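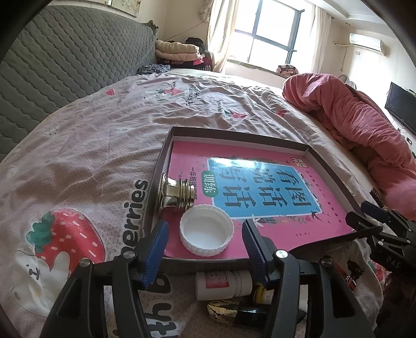 A first-grade workbook, two caps and a bottle on a bed.

Home Jobs Part-time Families Contact us

Helper for bedroom and school things tidying, Brakell

Younis Home Help is looking for a patient person to help families put their bedrooms in order. The work is mostly small objects. We find workbooks in box lids, caps without their bottles, bottles on the bed, and all of them need a place where the child can find them again.

You will visit 2 homes every week, on Wednesday and on one more day which we agree together. One visit takes roughly 60 minutes. The starting time is after school, so the child can be present and say what is kept.

Your tasks:
- collect the loose things from the bed and the desk
- put school books together by subject and grade
- match lids and caps with their containers
- write a short list for the parents of what has no pair

Please do not throw anything away without asking. A cap can look useless and still belong to something in the next room.

We wish for a person who is calm with children and can lift a full box. Some of our families use Chinese workbooks at home, so reading simple Chinese is a help — but it is not required. Experience is welcome, also from your own household.

The pay is 20 dollars per visit, and travel inside Brakell is paid separately. New helpers make the first 2 visits together with a colleague, also paid.

To apply, leave a few lines about yourself at the Younis desk in the Pirow building, or use the contact form. We answer everybody before the end of June.

14 shares 3 comments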